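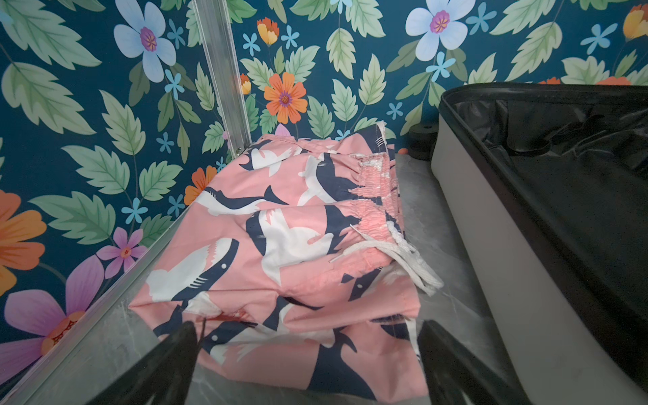

Simum gallery: the packing set

Welcome to the packing corner of Simum! If you came over from the main project page, you already know that we spend our days teaching a pair of grippers to handle clothes, and that we do it one recorded example at a time. This page is for people who kept asking me what that looks like up close. We're at 1,934 examples in the packing set as I type this, recorded between our room in Biltiveck and the smaller one in Cirholm, and I've driven way more of them than my shoulders would like.

Quick word on how a session goes. One of us drives, one of us resets the clothes, and we swap after 11 examples (we tried longer turns and the driving got sloppy). Each example is one garment, start to finish, with the view from the wrist saved next to everything the arms did. The person resetting gets to pick how the garment starts out. I like to be mean about it – sleeves inside out, legs crossed, a cuff tucked under. The system learns more from a grumpy pile than from a neat one, or at least that's my excuse.

Shark shorts, wrist view
Pink shorts, navy and white sharks, and two black fingers coming in low on either side. I love these things. There's a shark with a full toothy grin on the left of the pile, and the white drawstring has wandered off in a loop toward the case.

Same shorts, what I look at when I review
The waistband, always. It's gathered elastic, so it bunches up, and a bunched band is a very different thing to grab than a flat hem. The drawstring is the other one. I tag every example where the cord ends up outside the garment, and swimwear gives me plenty of those.

About that wallpaper
Yes, it's loud! Big pale blue flowers, orange ones, leaves everywhere. We change backdrops as we go, and I asked for the busiest ones we could find. Our first model, Gautam, learned on plain white walls and went completely to pieces the first time it met a striped curtain. Florals have been part of the plan ever since. The gray marble-look surface is in heavy rotation too, mostly thanks to me, as I find pale veins easier on the eyes after lunch.

The clothes so far
We have 39 garments in the bin. Shirts are the bulk of it, then shorts, then a sad little stack of pajama bottoms that could really use company. Prints beat solids for me every time. When I'm scrubbing through a recording, a fin or a stripe tells me right away which way the fabric is lying, and with a solid navy tee I'm squinting at the seams.

Next up
Four kinds of clothing are still missing from the packing set: hoodies, tights, anything with a zipper, and scarves. Hoodies start in March at Cirholm, and I have already called dibs on resetting. If you'd like to try driving for an afternoon, write to the Simum address on the contact page and tell us whether Biltiveck or Cirholm is closer. Mornings are quieter, and the good chair is usually free until ten.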